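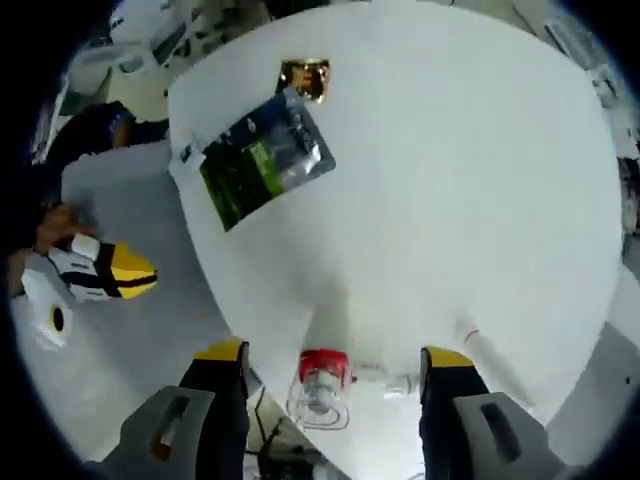

From: Taras Lytvynenko
To: Sullport Household Swap list
Date: 15th January
Subject: Re: junk drawer turnout, what do you keep?

Hi all,

> I finally tipped out the drawer by the back door and I'm stuck. Half
> of it is still in the packaging and the other half is little parts
> with no home. Does anyone have a system, or do you just shove it
> all back in and shut it fast? Also, what do you do with those
> clear tubs with the screw lids? I must have a dozen.

I did mine over the holidays, so I'm full of opinions! The biggest help was a big white table. I used to do this on the kitchen counter, which is speckled, and every small screw vanished the second I put it down. On plain white you can spot the tiniest thing, even a little scrap of red you'd swear was nothing (keep it until you know what it came off of, please learn from me and the Plelow lamp).

Clear plastic containers - yes, keep some, but only the ones where you can find the lid. I like a red cap best, they show up in the back of a cupboard. Small white plastic bits go straight in one of those and get a strip of tape with the month on it. If I haven't opened it by next January, out it goes.

Blister packs are my weak spot. I had seven of them, never opened, and one was a Grindness hinge set I'd bought twice. What I do now is cut the card down but keep the part with the size printed on it, and tuck that in with whatever was in the bubble. If it's still sealed I leave it sealed and bring it to the swap, people like getting a thing new on its card.

Cables I can't help with. Mine are in a bag. The bag is in the hall.

My sister follows the Chaimongkol method, where you sort everything by room and not by type, and she loves it, but I lasted one evening. Anything shiny that I couldn't name got its own saucer, and I'm still working through that.

Are you bringing your spare tubs next time? I'd take four or five if the lids fit.

Taras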